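4.2 Clearing the table in simulation

We come now to the chore that took up most of our spring, and which we had rather innocently expected to be the easy one. Anybody who has raised a family or shared a kitchen knows what it means to clear a table. You pick up what belongs in the sink and carry it there, you put the odds and ends back where they live, and you leave alone the things that are meant to stay. A child of five can do a decent job of it with a little nagging. The question we wanted to ask, in plain terms, was how much of that job a machine can do today when it is given a fair chance and a well-behaved room to work in.

All of the trials in this section were run in Landura, our simulated dining room, before anything was tried on the real tables at the Bramham test apartment (Section 5). We are fond of Landura and have put a good deal of work into it, but we should say at the outset that it is a kind place. Lighting does not change during a trial, the floor is level, and a dropped plate can be put back by restarting. A method that fails here will very likely fail at Bramham as well, while a method that succeeds here has earned only the right to be tried again under harder conditions.

For each trial the planner, which we call Imrie, received a written request and a view of the room. The requests were kept short and homely, along the lines of "put the dishes away" or "make some space so I can write a letter." We did not supply a list of the objects on the table, and we did not say which of them counted as dishes. That was left to Imrie, and a fair amount of the trouble described below begins there. We ran 123 trials in all, spread over 3 kinds of request, with the objects drawn from our Pluketti collection of household models. 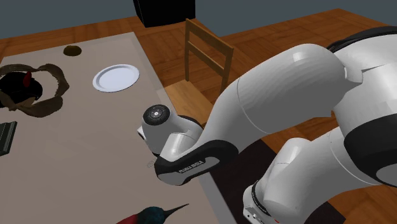

Figure 4. A Landura tabletop with a bowl, a plate and other objects, seen past the arm. The flange at the wrist is bare.

The arrangement of trials followed from a distinction we have found helpful throughout this work, between deciding what to do and having the hands to do it. In the first stage, only the decision was scored. Imrie had to name the objects to be moved, give them an order, and bring the wrist to a sensible starting position beside each one, with no grasping at all. In the second stage a two-finger gripper was fitted and the full chore was carried out. Keeping the stages apart cost us extra time, but it saved us from the common muddle in which a slippery bowl gets blamed on bad planning, or the other way around.

In the first stage, plates and bowls gave Imrie very little difficulty. They are the bread and butter of this kind of work, and most current systems will recognize them from nearly any angle. Ornaments were another matter. A figurine standing near a plate was sometimes taken for part of the meal and scheduled for the sink, and soft or looped things with no clear top and bottom were often passed over without a word. We had some sympathy for the machine here, having all visited houses where it was hard to tell the decorations from the clutter.

Objects close to the border of the table brought their own troubles. When only part of a thing could be seen, Imrie tended either to ignore it or to guess too boldly about how far it extended, and in the second case it would plan a path for the wrist that passed through space it had no business entering. Allowing the planner 2 views of the table before it committed itself helped noticeably with this, though it made each trial slower, and we suspect that a person waiting to set down a casserole would have run out of patience.

Once the gripper was fitted, the order of difficulty changed in a way we had not foreseen. The shallow plate, so easy to recognize, became the hardest ordinary object to lift, as there is precious little room to slide a finger under a rim that sits close to the tabletop. People usually solve this by tipping the plate with a thumb or drawing it to the edge of the table, and they do it without giving it any thought. Imrie had no such habit to fall back on. We later added a dragging motion by hand, and the results with and without it are kept separate in the tables of Appendix B.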